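Vasel is looking for people to teach household work to robot arms

Part-time, paid by the hour, at our workshop in Flullholm
Contact: Kastriot Softić, project lead

Who we are

Vasel is a small company. We test whether machines can do the ordinary work of a home or a shop: folding clothes, sorting socks, filling shelves, wiping a counter. We don't sell a robot to families and we don't have a plan to do it soon. Our customers are laundries, small hotels and clothing shops which want to know if it makes sense to buy such a machine now, or if they should wait. We give them a report, and sometimes the report says wait.

For the next round of tests we need operators and we need observers. Both jobs are described on this page. You can apply for one or for both.

Can the machines do it yet?

Many people ask us this in the first interview, so I will answer it already. Some chores, yes, if the table is prepared well and the objects are always similar. A towel is quite good now. A T-shirt is more difficult, because it has sleeves, and the sleeves go under the body or twist when the cloth is lifted. Trousers are acceptable on a good day. A fitted bed sheet we have stopped trying for the moment.

In our last round with T-shirts the arms made 70 attempts without any human help, and 30 of them were folded well enough that the hotel would accept them. A person who works in a laundry would be ashamed of such a result, and also this person would finish in a fraction of the time. But the year before we had only 7 good ones from the same number of attempts, so there is progress, and the progress came mostly from better demonstrations made by people. This is why we are hiring people and not only buying more computers.

The shop-floor tasks are in a similar situation. Putting boxes of equal size on a shelf goes fine. Putting back a sweater that a customer has opened and left on the wrong pile is still human work, and I think it will stay so for several years.

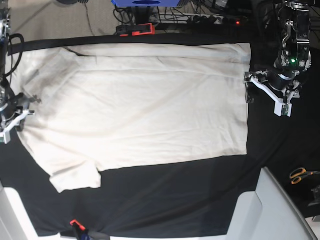
T-shirt folding station: two arms, one shirt, black cloth on the table.

What the operator does

You guide the two arms by hand controls while you look at the table. The arms repeat your movement and the system records it. One demonstration is one complete fold, from the flat shirt to the finished packet. Then you spread the shirt again and begin from the start. In a normal shift an operator makes some 50 demonstrations, with breaks. It is slow in the first week and everybody drops the shirt many times. We do not pay by the piece and we do not want that you hurry.

Other tasks in your shift can be:

hanging shirts on hangers
pairing socks
stacking folded towels
putting small packages in a shelf
writing a short note after each set (what went wrong, which hand, which part of the cloth)

The notes are important to us. An operator who writes "left sleeve slipped when I turned the wrist too early" is helping more than one who writes "OK" or "bad".

What the observer does

The observer sits near the table when the arms work alone. You decide if the result is good, partly good or failed, by a written standard that we will practice together. You press the stop button if the cloth is caught or if an arm goes where it should not go. You do not repair anything. For repair you call Gundar, our technical partner, who has a person in the building during all test hours.

It is a quiet job and some people find it boring. Please think about this before you apply.

Whom we look for

You don't need to study engineering. Our best operator until now worked before in a dry cleaner, and the second best is a retired tailor. We would like to have:

steady hands and normal or corrected eyesight
patience with work that repeats
experience with laundry, sewing, housekeeping or retail (welcome, not required)
enough English to read the safety sheet and write the notes
age 18 or older

If you have a pain in the wrist or shoulder, please tell us before the training. The controls can be set for sitting or standing, and for left-handed people we can change the side of the foot pedal.

Hours and pay

Shifts are four hours, in the morning from 8:30 or in the afternoon from 1:30. We ask for minimum two shifts per week and we prefer three. The work begins in December and continues through the winter. The training is two shifts long and it is paid the same as normal work. The hourly rate is equal for operators and observers, and we send it in writing together with the invitation to the interview, so you can decide before you travel.

The contract is made through the agency Krasniqi, which also handles the payroll and the insurance. You will get their papers after you have been accepted, not earlier. Please don't send bank information to Vasel.

What we record

The system records the movement of the arms and camera pictures of the table. Your hands can be visible when you spread the cloth. We do not record your face or your voice on purpose, and if it happens by mistake, you can ask us to delete it. The recordings are stored with a number in the place of your name.

How to apply

Write a short message through the contact form on our page with the subject "Operator" or "Observer" or "Both". Tell us which hours you are free and what kind of work you did before. A CV is fine but it is not necessary. You do not need to send a photo.

We answer to everyone, usually in one week. The interview takes less than one hour and includes a small practical part: you fold three shirts by hand, then you try to fold one with the arms. The second part is not an exam. We only want to see if you like it.

Questions about the work go to Kastriot Softić. Questions about the contract go to Krasniqi.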